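Neredell, 10/21/20

**Housing office publishes revised move-out cleaning standards**

The Neredell Housing Office has published a revised set of cleaning standards for tenants leaving its furnished apartments. The standards take effect in March and will apply to all 208 units managed by the office, including the buildings on Fang Street and the former Pandia residence hall.

The revision replaces a one-page checklist that had been in use, with small changes, for many years. Tenants and inspectors had both found the old form hard to apply. It asked that rooms be left "broom clean" and gave no account of what the phrase meant, with the result that two inspectors could look at the same kitchen and reach different decisions on the deposit.

"Most of the disagreements we hear are over small matters," said Su-chen Hsieh, director of tenant services. "A shelf was wiped and the inspector believes it should have been washed. Crumbs were left in a drawer. We owe people a clear statement of what is expected before they hand back the keys."

Under the new standards, each room has its own page. The kitchen page is the longest. Cabinets and drawers must be emptied and wiped, the stove top cleaned of grease, and the refrigerator defrosted and left open. Dry food may not be left behind, even in sealed packages. Loose grains, beans and crumbs are to be swept from counters, tables and floors before any surface is wiped, as wet cleaning tends to push small pieces into corners and under baseboards, where they attract insects.
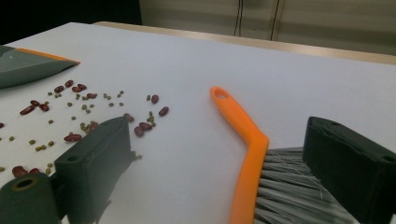
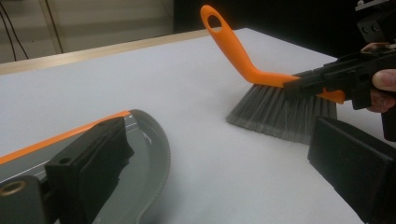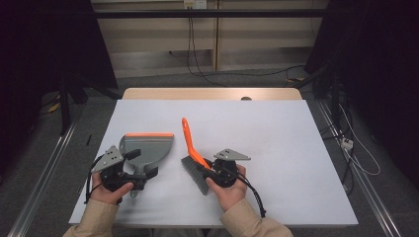
*Dry sweeping tools with orange and gray parts.*

The bathroom page asks for the removal of soap and mineral deposits from tile and fixtures. The office will no longer charge for staining in grout that was recorded when the tenant moved in. Bedroom and living room pages cover floors, windowsills, closets and the tops of door frames — the last of these a frequent source of complaint, as the old checklist did not mention them and some inspectors looked there anyway.

Carpets remain the responsibility of the office. Tenants are asked to vacuum but will not be required to hire a professional cleaner, and receipts for carpet shampooing will not be requested. Ordinary wear, including light marks from furniture, will not be treated as a cleaning matter.

The schedule for inspections has also changed. Tenants may now ask for a first visit up to 20 days before the end of the lease. The inspector will walk through the apartment with the tenant and leave a written list of any items that need attention. A second visit will take place on the day the keys are returned. Only items on the written list, or conditions that have arisen after the first visit, may be charged against the deposit. Tenants who do not ask for a first visit will be inspected once, as before.

Where a charge is made, the office will send an itemized statement within 5 business days. Each item must refer to the page and line of the standards on which it is based. A tenant who disagrees may request a review by a member of staff who did not take part in either visit. The previous practice of listing a single amount for "general cleaning" will end when the new standards take effect.

Wajid Siddiqui, who supervises the inspection staff, said that the new forms were tried over the summer in the Fang Street buildings. Inspectors there reported that visits took longer at first, mainly in the kitchens, and became shorter as they learned the order of the pages. Several asked for more space to write notes, and the final version leaves the back of each page blank for this purpose.

"The staff would rather spend the extra time in the apartment than on the telephone a month later," Mr. Siddiqui said. He added that all inspectors will attend a training session before the change and that the same session will be offered to building managers.

The office will lend basic cleaning supplies to tenants who have already packed or shipped their own. Supplies may be borrowed from the front desk of each building for up to 2 days on presentation of an apartment key. Vacuum cleaners are limited in number and should be reserved in advance. Cleaning liquids are not included in the loan, and tenants are reminded that bleach must not be used on the stone counters in the Pandia building.

Unopened food may be placed in the donation bins in each lobby. Opened packages cannot be accepted and should go out with the household trash — kitchen drains and toilets are not to be used for disposal of rice, beans or other dry goods, which swell in the pipes. The cost of clearing a drain blocked in this way will continue to be charged to the apartment concerned.

Leases that end before the effective date will be handled under the existing checklist, although tenants may choose the new standards by notifying the office in writing. Printed copies are available at the front desk of every building. Questions may be directed to the tenant services counter during regular office hours.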